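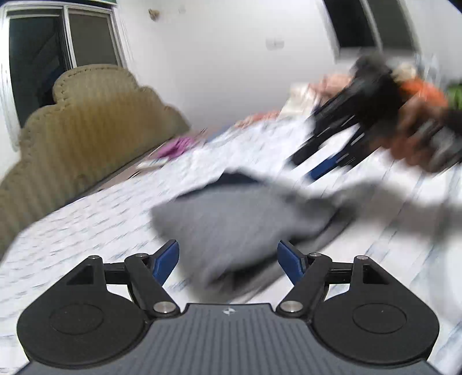
Figure 1. Bed with a white sheet in a small blue-gray print.

Writing a Score for "Rirnden"
Project report, Music for Screen
Tumelo Dlamini and Yolandi Ngubane
2024-10-26

1. How we got started

We have both played in the same band, Kiltent, since our first year, and if you have ever stood near us at a campus show you will know that we are loud and that we don't stop very often. So when the project list went up in August and one of the choices was to write original music for a student short film, we put our names down before we had really thought about what it would ask of us. Neither of us had ever written a piece of music that had to end at a certain second!

The film we were given is called "Rirnden." It is a quiet ghost story set in a harbor town, and it follows a woman who comes home to sell her father's boat and keeps hearing somebody working on it at night. There is very little talking. The director told us at our first meeting that she liked Kiltent's slower songs (there are two) and that she wanted something "heavy but far away," and we wrote that on a piece of tape and stuck it to the top of Yolandi's amplifier, where it still is.

2. What we planned

The film is 40 minutes long, and our first cue sheet had music under nearly all of it. We are a little embarrassed by that sheet now, but we have put it in the appendix anyway, next to the final one, so that the two can be compared. Our plan was to write one main tune for the woman, one for the boat, and a low drone for the noises at night, and then to mix these together as the story went along.

We wrote on guitar, bass, pump organ and a borrowed cello that Tumelo was learning as he went. Everything was recorded in the practice rooms at Steyn Hall and put together in Cleleo, the editing program the department has on its machines. Cleleo lets you run the film in a small window while you play, and once we had worked out how to stop it from dropping the sound every time we changed the tempo, it did everything we needed.

3. The first version

By the end of September we had a full rough score, and we were proud of it. Then we watched it with the director in the small screening room. She was very kind. She let the whole thing play, and then she asked if we could watch the second reel again with the music off, and we sat there listening to the water and the rope and the woman's shoes on the deck, and we understood what she meant without her having to say much more.

The trouble was that we had written it the way we write for the band. In a Kiltent song the guitar comes in early and tells you how to feel, and everyone in the room is glad of it. Under a picture, the same thing felt like a person talking in your ear. The boat tune in particular was far too pretty, and it gave the ending away in the opening minutes.

4. The second version

We threw out the boat tune (Tumelo would like it noted that he fought for it, and that it may turn up on a Kiltent record one day). We kept the drone, slowed it down, and moved it onto the organ with the pedals pumped unevenly, so that it swells and sags a bit like breathing. The woman's tune stayed, but it is now played all the way through only once, on the cello, when she opens the cabin door.

The final score has 6 cues. The longest is the night watch, where the guitar is played through two amplifiers facing each other and never has a clear first note, so you notice it only once it is already there. Yolandi worked on that one piece for most of two weeks, and it is the part of the project we are happiest with.

5. Showing the film

"Rirnden" was shown at the fall student screening, and 76 people came. We handed out a short comment card asking what they remembered of the sound. Many wrote about the night watch, several wrote about the rope, and one person praised the song over the credits, which has no music at all under it except wind. We have kept that card.

6. What we would do differently

We would ask for the location sound before writing a single note. We had the picture in August but did not hear the finished harbor recordings until October, and two cues had to be changed in key because they fought with a foghorn. We would also label our takes properly from the first day. Finding the good cello take among files called "new," "new new" and "use this" cost us an entire evening and most of a pizza.

Our thanks go to the director and her crew, and to the staff at Steyn Hall for letting us keep the organ in Room 6 much longer than we had signed for. The cue sheets, session notes and comment cards are in the appendix.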